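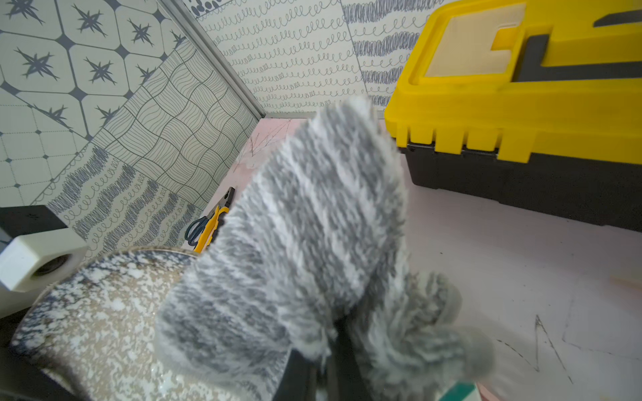 Household chores remain slow work for machines, according to a test summary released in March by the Gusavel laboratory in Lelovcombe. The Jindetus project ran a two-arm tabletop system through 13 tidying and dish-handling tasks. It finished 6 of them without a person stepping in.

Plates gave the most trouble. A thin rim leaves little room for the fingers, and a plate leaning at an angle has to be gripped and turned in one motion. The median time for a single plate was 37 seconds -- well short of what a kitchen or a shop floor would accept.
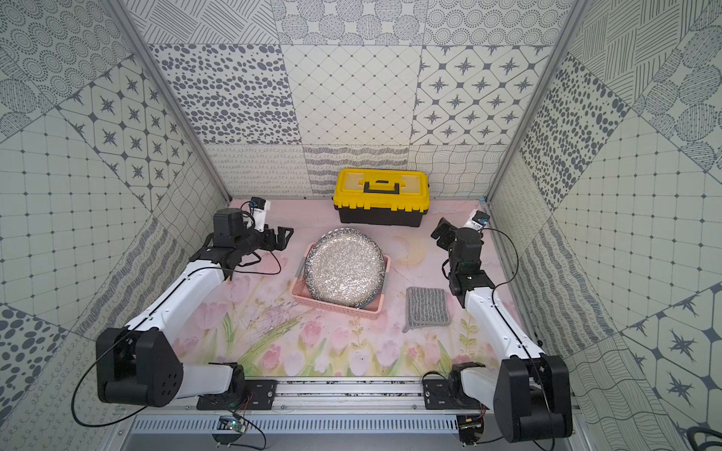 Two arms at the bench, with a plate leaning in a pink basket and a gray cloth pad beside it.

Soft items were handled more reliably but were rarely left flat. Mazurek, which supplies control software to the project, said the next round will use the same tasks with 2 changes to the grasp planner. No date was given for a trial outside the laboratory.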